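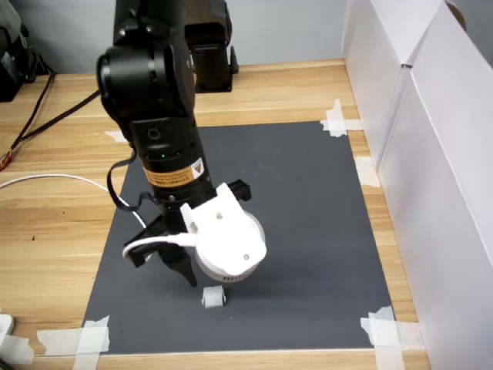 Surkum gets its night sky back, one porch light at a time

2023-11-20

By Eilidh Haldane

If you drove over the ridge into Surkum last week and thought the power was out, look up next time! The town has finished swapping the last of its old streetlights for shielded amber ones, and the difference after dark is enormous. From the library steps you can now follow the Milky Way right across the valley, something plenty of people who grew up here had only ever managed from a campsite.

The change covers every public light between the grain elevator and the Tannous bridge, 100 of them in all. The old fixtures threw a hard white glare sideways and up into the clouds. The new ones have a flat metal hood, point straight down and dim themselves at 11 p.m., when most of us are home anyway. Crews started on the east side in spring and worked their way along Main Street over the summer, with a long pause in August while everyone waited on a shipment of brackets.

What really made it work, though, was the houses. The town can hood its own lights all it likes, but a single bare floodlight on a garage will wash out half a street. So the library put out a box of free amber bulbs in September with a sign reading TAKE TWO, and they went fast. A second box went faster. By the time the leaves were down, whole blocks of Batano Street had gone soft and golden, and people were leaving notes for neighbors offering to lend a ladder.

I walked the length of Batano Street on the first clear evening of November and kept stopping. You notice things. The church steeple has a shape at night now, where it used to be a gray smear behind a floodlight. There was an owl going in the cottonwoods by the creek, and I could hear people talking on their porches with the lights off, just sitting out in their coats. One family had dragged a mattress onto the lawn and were lying on it under a heap of blankets, shouting every time they saw a meteor (I saw two myself and may have shouted as well).

The sidewalks are still lit, and to my eye they're easier to see than before. Without the glare in your face you can pick out the curb and the cracks and the dog coming the other way. A few corners do need work. The crossing by the elementary school came out darker than planned, and a taller pole is on order for that spot. The alley behind the hardware store is another one people have mentioned, and the street department will be looking at it before the holidays. 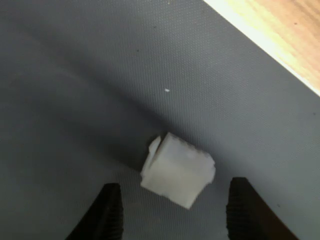 Do I have to change my porch light if I live in town?

Home lighting is still up to each household, and the new rules apply only to public streetlights. If you'd like to join in, a warm bulb and a shade that points the light downward will do most of the job, and a motion sensor helps too.

There's one more piece coming, and it's the one I'm most excited about. The old ball field on Venum Hill, which hasn't had working lights in years, is being turned into a viewing ground. The town has set aside $3000 for it, enough for gravel on the parking area, a row of low benches with tilted backs, and red lights along the path so your eyes stay used to the dark. The high school shop class is building the benches, and the first of them is already sanded and waiting for its second coat of varnish.

The hill opens with a sky night later this month, starting at 8 p.m. and going on as late as anyone can stand the cold. There will be telescopes to share, cocoa from the diner and a short talk on finding the Andromeda Galaxy with ordinary binoculars. Bring a chair, because the benches won't all be done, and cover your flashlight with red cellophane if you have some. Please park facing downhill so your headlights don't sweep the field when you leave.

Clouds will push it to the next clear night, and a notice will go up on the library door by noon. Amber bulbs are back in stock at the front desk, still free, still two to a household.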